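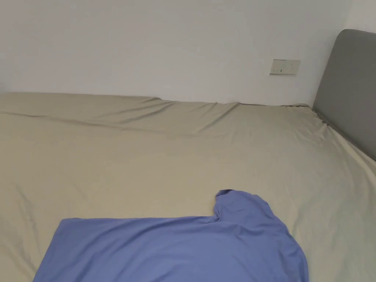

Why would anyone pay that much for a robot that folds laundry, asks the first reply under my last post, and fair enough, I set myself up for it. So let me lay out the whole budget. Long thread, get a snack.

I run a small linen and workwear service. Guesthouses mostly, a couple of clinics, and one restaurant group that sends us a truly upsetting number of aprons. Washing and drying are fine. Folding is where the hours go, and folding is what I'm trying to buy my way out of (partly!).

We do the folding tests on a plain short-sleeved shirt laid out on a bed, because a good chunk of our work gets folded on site in guest rooms, on top of whatever sheet is there. If a machine only works on a perfectly flat white table, it's no good to me.

Shirts are the hard part, by the way. Towels are rectangles. A shirt has sleeves, and a sleeve that curls over on itself at the opening changes the outline, so the software has to decide what's sleeve and what's body before it grabs anything. I ask every vendor about that first now.

I've got quotes from two companies, Herine and Pirkitz. Herine sells you the arm, the stand and the camera outright. Pirkitz leases the whole thing by the month and sends somebody when it breaks. Totally different spreadsheets, took me an entire evening to get them onto one page.

Herine looks cheaper until you read the extras. Gripper pads are extra. Training on a new garment type is extra. The software is free for the first year and then it's a subscription, and the price of that subscription was on page 40 of the proposal. Page 40! In a table! I almost missed it.

Pirkitz has everything in one number, and I love that, but the minimum term is 3 years and you pay for the lease even in slow months. January around here is dead. I'd be paying for a robot to stand there.

Things I forgot to put in the first version of the budget, so you don't: delivery, a new circuit, insurance, a rolling base, and somebody's paid hours to learn the thing. That last one is big. I'm putting in 5 full days for each person who'll use it and I suspect I'm still low.

Also outlets. If the machine has to work in a guest room you're stuck with whatever is on the wall by the headboard, and half the time there's a lamp and a phone charger in it already. Battery option from Herine adds a chunk. Pirkitz doesn't have one yet – "on the roadmap," which in my budget means no.

The other thing I'm costing is reach. Beds get pushed up against walls, so the arm has to do everything from one side or the end. Herine's short arm can't get to the far edge of a queen. The long arm can, and it costs more, and it needs the heavier base, which costs more, which doesn't fit in the van. So now I'm pricing vans. This is how it goes.

Somebody asked how I'm judging the demos. I bring our own shirts, our own sheets, and I don't smooth anything. Beige sheet with wrinkles all over it, shirt with creases under the arm, go. I wrote up 107 garments from last month's sorting so the mix is real and I'm not just testing the easy stuff.

Solid colors first, like a plain blue shirt on a tan sheet, then the mean ones – white on white, anything with a busy print. If it can't find the hem on a solid blue shirt, we all go home early and save the lunch money.

Payback: on my current numbers Herine beats Pirkitz if we keep the machine past the second year, and loses badly if we don't. I have no idea which one of those is us. I keep changing the cell and staring at it.

Sotomayor is the site I'd start with. Small guesthouse, ground floor, wide doors, all the beds are the same height. Fonon is our bigger account but it has stairs and I'm not budgeting for stairs. I'm just not.

The plan as of 21 Nov 2025: rent from Pirkitz if they'll agree to a short trial, run it at Sotomayor, log every fold and every fix, then decide on buying in June when the new budget opens. If they say no to a trial I go back to Herine and haggle over the subscription.

If you've bought anything like this, tell me what your repair line looked like after the warranty ran out. The vendors get very vague when I ask, and right now that row in my sheet just has a question mark in it.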